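Assunto: Re: [lista-sócios] Castigo do Hoani e bilhetes para Taltano

Malta, resposta rápida que estou a sair do trabalho.

O recurso seguiu ontem às 18h, com o relatório do árbitro e a carta do clube. O Hoani assume a cotovelada, pede só redução para dois jogos. Multa de 2,000 mantém-se, essa ninguém discute. Decisão só em julho, ao que me disseram.

Florence Girard escreveu:
> Boa tarde a todos,
> Alguém sabe se o Hoani joga em Taltano? Li que apanhou quatro
> jogos pelo lance aos 53 minutos contra o Rarkosora, e acho
> exagerado, o outro também o agarrou. E ainda há lugares no
> autocarro? Éramos três cá de casa.
> Florence

Florence, não joga. O castigo conta já, com ou sem recurso. Quanto ao agarrão, concordo contigo mas o árbitro nem o menciona no relatorio.

Autocarro: sobram 20 lugares, guardei os vossos três. Saída às 14h do parque de Trorkatstead, não do estádio como estava no outro mail.
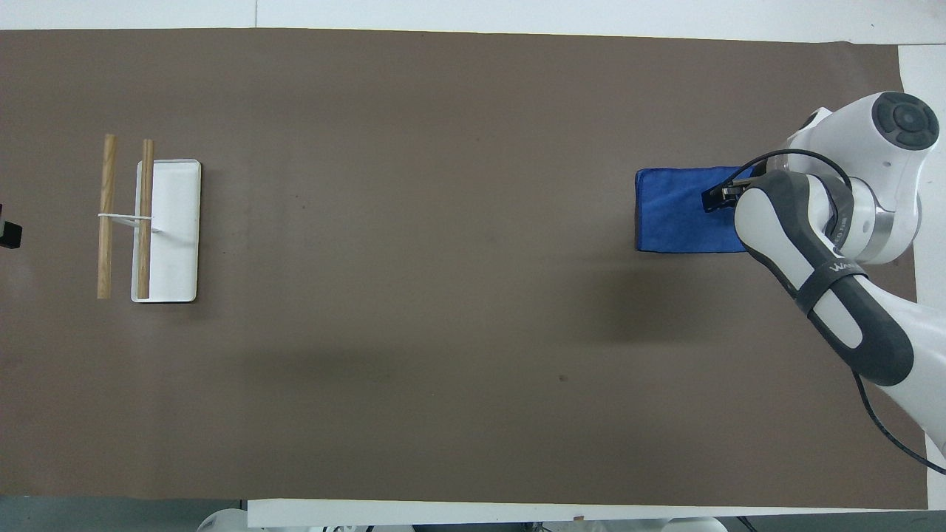 Bilhetes levantam-se à porta, com cartão de sócio. Quem tem quotas em atraso trate disso antes, por favor, que da última vez ficámos meia hora na fila por causa diso. Contra o Rarkosora foram 3,389 pessoas, bom número, a ver se levamos gente também fora.

Falta-me o contacto do motorista, quem o tiver mande.

abraço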